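Shared desk in a mostly white room: cable, frame and where to put things that don't belong

Home and Desk Setup > Small workrooms
Posted by Holger Dahlgren, Miststead

I've taken over a workroom on the upper floor of our building and I'm trying to set up the desk properly. I have never had a desk that stayed neat for longer than a week, so I would like to get the basics right before I buy anything.

The desk is a Dikby, white, with a rounded front edge. A second white table stands on the far side of it. I can't get rid of the second table, as it belongs to the room. Two of us use the desk on different days, and we both type a lot. We share one full-size keyboard, and it gets turned around depending on who is sitting where and what they're doing. That means the USB cable never lies the same way twice. Mostly it ends up in a tangle on the desk. I have tried winding it around my hand and putting a bread tie on it, but then it's too short when the keyboard goes to the other side.

Next to that there's the picture frame. It is dark brown and has nothing in it worth looking at yet. I'd like to hang it, but the room is rented and I was told to leave the walls alone wherever the wiring runs. There is conduit along the ceiling that comes down the wall, and I don't know how much space to leave beside it. Until I decide, the frame lies on the desk and takes up a good piece of it.

The third thing is the cups and bottles. There's an extra office chair in the room and it has turned into the place where drinks and plates go. I know it's a bad habit. I just don't have a better surface close by that isn't the desk itself. 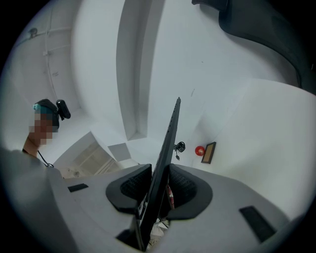
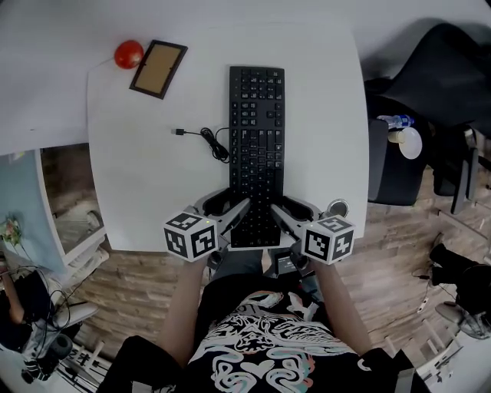 What I'm asking is mainly this. First, is there a way to fix the cable so it can reach from two sides and still not lie across the work area? I looked at the clip-on tray from Lumanlan, but the reviews are mixed and it clamps to a straight edge, so I doubt it would sit right on a rounded one. Second, is it safe to put up the frame with adhesive strips on a painted wall, and how far from the conduit should it be? Third, what do people use for drinks when the desk is already full?

I measured the gap beside the desk and there are 34 inches, so a small side table would fit and the chair could still roll out. I don't want to drill into the desk. I also don't want to spend much, and I have seen complete cable kits for silly money.

Thanks for any help. I check here most evenings.

Rowena Tagle

I'll take these in your order.

Cable. Skip the tray. Trays under the desk are good for cables that stay put, and yours moves. Get a pack of small stick-on cable clips, the kind with a slot you press the cord into. Put one at the back left of the desk and one at the back right. Run the cable to whichever clip is closer to where the keyboard is that day. Leave enough slack in front of the clip for the keyboard to turn, then take up the rest with a hook-and-loop strap behind the clip. A strap opens in a second, and a bread tie doesn't. If the cable still won't reach from one side, buy a USB extension of 5 feet and leave it in place permanently. You then only unplug at the joint.

Wipe the desk with rubbing alcohol before you stick anything down and let it dry. Clips that fall off in the first week were nearly always stuck on over hand cream or furniture polish.

Frame. Adhesive strips don't go into the wall, so the wiring isn't at risk from them. I would still stay a hand's width away from the conduit so that somebody can get at it later. Weigh the frame first. Mine is a small one with real glass and came to a little over 500 grams, and two pairs of the medium strips have held it fine. Read the weight on your own packet and stay well under it. The bigger risk is the paint. On fresh or chalky paint the strip can take a patch off when you remove it. Try one strip low down behind the table and pull it off after a few days. To take it down, pull the tab straight down along the wall, slowly. Never toward you.

If the test patch comes away, don't hang the frame at all. Stand it at the back of the second table and lean it on the wall.

Drinks. Use the gap you measured. A side table 12 to 16 inches wide is plenty, and a bit lower than the desk is better so an elbow doesn't catch it. Put a small tray on it with a rim. When you leave for the day the whole tray goes to the kitchen.

m_overby

just get a wireless keyboard, problem solved. I did it in January and never looked back. no idea about the frame

Holger Dahlgren

Thanks both. Wireless is out for now, the keyboard is shared and the other person likes this one. Rowena, what do you do about the second clip when it isn't in use? Does it collect dust or get in the way?

Rowena Tagle

It gets dusty. I run a cotton swab through it when I clean the desk. If you put it right at the back edge you won't bump it.

One more thing about the desk top. White shows every crumb and every ring from a cup, and some of the scouring sponges leave dull spots that you can only see when the light comes from the side. Use a soft cloth with a drop of dish soap, then a dry one. If the keyboard gets turned often, check that its rubber feet are clean too. Dirty feet leave gray marks.

petra.k

Seconding the tray with a rim. The one I bought at Mendia is plain metal and a bit ugly but it has survived two moves. For the chair, we put a folder and a sweater on the seat so that people stopped setting cups there. Works about half the time.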